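Sorting and Folding Assistant for Sports Clothing (part-time, paid)
Reva Kit Library

We are looking for one person to help us with the sorting, checking and folding of donated sports clothing. The work is part-time, three mornings per week, with the possibility of more hours from January, when the schools return their winter kits and the shelves become very full.

About us

Reva lends sports clothing to schools, small clubs and families who do not want to buy a new uniform for one season. A club can borrow a complete set of shirts and shorts, play in it for some months and bring it back. We started with the shirts of one dissolved handball club. At our last inventory we had 1,013 pieces on the shelves and 418 on loan. Most of them are for soccer, handball and running, and a large part is red, as two of our biggest donors play in red.

The team is small. Gudrun Stüber manages the library and the loans, Devendra Khurana is responsible for the laundry and the repairs, and Hậu Nông speaks with the clubs and drives the van. The new person will work mostly with Devendra.

What you will do

The clothing comes to you from the laundry in bins. It is clean but not in order: shirts, shorts and training tops are mixed, many pieces are inside out, and a set from one club can be spread over several bins. Your morning will be something like this:

— Take the pieces from the bin to the folding table, turn them to the right side and shake them out.
— Check seams, waistbands, cords and printed numbers. A piece with a damage goes to the repair shelf with a paper tag. You write on the tag what is wrong and where.
— Sort by club, then by type, then by size. When the size label is missing, you measure the piece against our size chart on the wall.
— Fold according to our folding sheet, so that the club's colors and the size can be read from the front of the shelf.
— Put complete sets together, enter them in the loan list and bring them to the shelves.

Please do not think that the folding is only a small detail. Thin polyester is slippery and does not stay where you put it. Shorts with side stripes must be folded with the stripes lying one over the other, otherwise the stack leans to one side and falls down by the afternoon. Jerseys with side panels are more difficult, because the panel pulls the hem out of line. We will show you how we do it, and if you know a better method we want to learn it. The present folding sheet was written by Ghislain Chisholm, who worked with us for 5 years, and he changed it many times.

Red and white clothing needs special attention. Red fabric can leave color on white panels, and a pink shadow on a white stripe is easy to miss when you are working fast. We ask you to look at every white part in good light before the piece goes to the shelf. If you are not sure, give it to Devendra.

What we expect from you

You do not need a diploma or experience in a laundry. We expect that you can stand at a table for most of the morning (a high stool is available), that you see colors well enough to tell similar reds apart, and that you can lift a full bin together with a second person. You should be able to read and write simple English for the tags and the loan list. Several of us learned English as adults, so please do not worry about your accent or your grammar.

It is an advantage if you can sew on a button or repair an open seam by hand, but this is not required.

What we offer

— A contract for one year, which can be extended
— Three mornings per week, from 8:30 a.m. to 12:30 p.m., with a paid break
— Four weeks of paid training at the folding table
— A monthly pass for the bus
— The right to borrow from the library without a fee, for you and your household

The hourly pay is the same for everybody who works with the clothing, and Gudrun will tell you the amount when she answers your application, before any interview.

Where

Our rooms are on the ground floor of the Lemieux building, at the side entrance next to the bicycle racks. Bus 37 stops in front. There is no step at the entrance, and the folding table stands near it.

How to apply

Send us a short letter, or come by in the morning and fill in the form at the counter. Write which mornings are possible for you and when you could start. A résumé is welcome but not necessary, and we do not want a photo. In place of a second interview we invite you for a paid trial of two hours, in which you sort and fold one bin together with Devendra. You will hear from us after the trial in all cases, also when the answer is no.

Questions about the contract go to Aldo Zuccaro in the office upstairs. For questions about the work itself, please ask for Gudrun or Devendra at the counter.

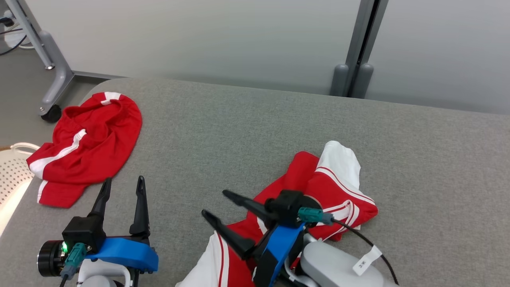
We accept applications until the place is filled. If you apply together with a friend and would like to share the three mornings between you, write this in your letter and we will try to arrange it.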